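Stovuvville institute begins recording simulated examples for shelf-handling system

Wednesday, January 15, 2020

The Sarkberg Institute of Applied Automation has begun recording examples for a learning system intended to help robotic arms handle small goods at storage racks. The work is being carried out entirely in simulation at the institute's Stovuvville centre, under a program named Echeverría.

The first phase covers a single task, in which an arm fitted with a two-finger gripper deals with a bottle near a small shelving unit. An operator guides the simulated arm through each attempt from a desk. The software stores the position of every joint, the opening of the gripper and the view of the room for the full length of the attempt, and these records become the examples from which the system is trained.

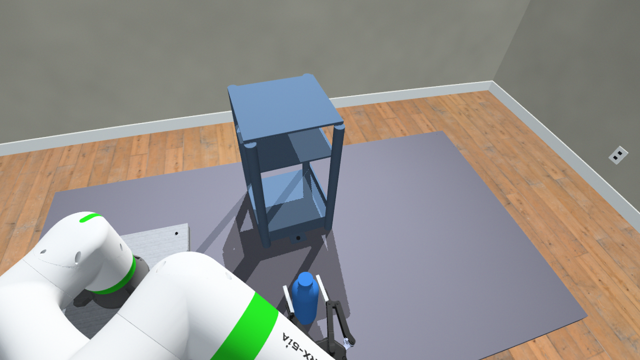

The simulated room used in the first phase, with the arm, the blue bottle and the shelving unit.

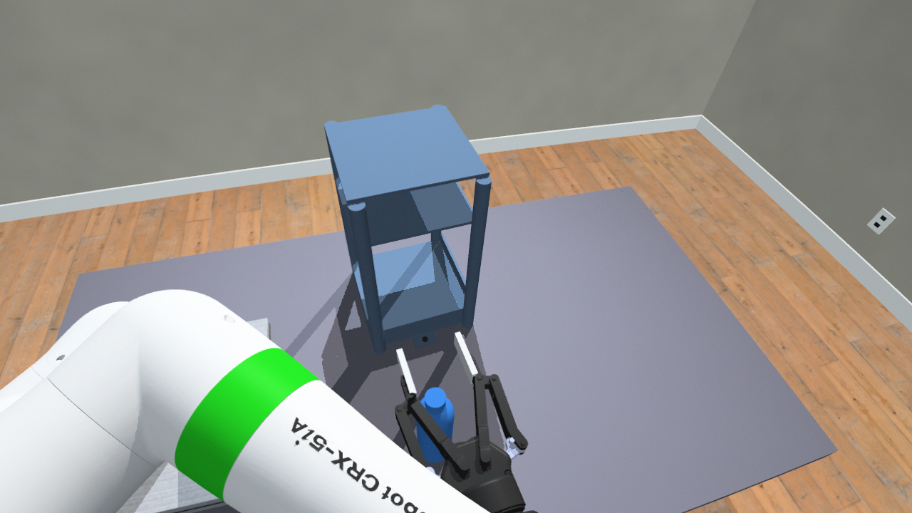
Sessions are held on 5 days of each week, and each operator records for no more than 60 minutes before a break. Attempts that go wrong are kept and labelled as such. The institute said these would be used to test whether the system can recognise an error early enough to correct it.

The software was supplied by Plaltora, which will also store the recordings and check them for gaps before they are released to the training group. The company has been asked to keep the labelling of each attempt separate from the motion record - an arrangement the institute adopted after an earlier project in which the two could not easily be told apart.

A trial set of 81 attempts was completed before the program opened. It was used to settle the recording format and will not form part of the training material. Changes made after the trial include a slower maximum arm speed and a clearer signal to the operator that recording has started.

A second phase will vary the starting position of the goods and the angle of the rack. The institute has not set a date for work with a physical arm, and said that decision would depend on results from the first 2 phases.

Organisations wishing to use the recordings for research may apply in writing to the Stovuvville centre. Applications will be accepted until the end of January, and should state the intended use and the storage arrangements proposed.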